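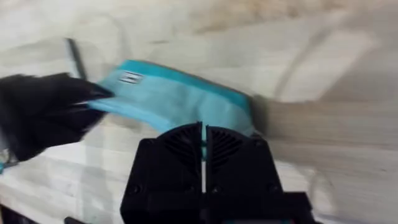

4. What the menus said about soup

By Dzintra Raudsepp, September
Last updated: September

I'll start with the plain counts, as everything after this section leans on them. We ended up with 451 lunch menus from cafés, pubs and small restaurants in Stinley and Cliditz. Of those, 248 had soup on them somewhere. I'd expected more, if I'm truthful (I'm from a soup family), and I went back through the pub menus a second time in case I'd skipped over starters tucked in beside the bar snacks. I hadn't.

The bit I find most interesting is how the soup is written down. On 142 of the soup menus it had a proper name, so leek and potato, or tomato, or whatever it was. The rest just said "soup of the day" or "today's soup, please ask", and left it there. Ott Butkienė and I argued for a good while over menus that said something like "seasonal vegetable soup". Is that a name? Ott said yes and I said no, and in the end we went with yes, mostly so that the rule would be simple enough for somebody else to repeat. If you'd rather side with me, the named group gets smaller, but the pattern across the two towns stays the way round it was in Figure 2, back in section 3.

Pubs were the keenest on "soup of the day", and I can see why from what the owners told us. You print the menu once and you can change the pot whenever you like. One landlord in Cliditz said he'd tried naming it and then spent the whole winter crossing things out in biro. Cafés went the other way. They tend to have a chalkboard anyway, and the printed menu often carried one fixed soup that never left, with the board doing the daily one. We only coded the printed menu, so a café like that counts as named, even though half its soup trade is happening on the wall. That's a weakness and I'd do it differently next time!

Bread was a surprise to me. I'd assumed bread came with soup everywhere and that we'd be recording which sort. Quite a few places in Stinley now list it as an extra, usually on its own line under the soup, and the menus that did this were also the ones with longer descriptions of the bread itself. Sourdough gets a whole sentence. A roll gets "roll". I don't want to make too much of it, as we weren't set up to look at bread and there's no column for it in the coding sheet, only my notes in the margin.

We also looked at whether soup was offered in a second, smaller size. Only 2 menus did it, both from the same owner, so there's nothing to test there and I've left it out of the tables. I mention it because three of the people we interviewed brought it up without being asked. They wanted a cup of soup next to a sandwich and couldn't get one. The Petrauskas study found the same grumble among office workers, and I'd love for someone to pick it up properly.

Last thing on method. Menus were collected by hand or from the restaurant's own website, and then typed into Latadum, the shared sheet we use for all our coding. Where the website and the printed copy disagreed we took the printed one. Prices were the usual culprit, but sometimes the soup had vanished altogether, and those went down as no soup. Section 5 gets on to the prices.

Comments

marrowfat: Seasonal vegetable is NOT a name. With Dzintra on this one.

K. from Cliditz: Did you count chowder? Our local has it under fish, not starters.

Dzintra Raudsepp: Yes, chowder's in, wherever it was on the menu. Stew isn't.

pennyloaf: Would read a whole paper on the bread thing. Paid extra for two slices last week and they were cut very thin.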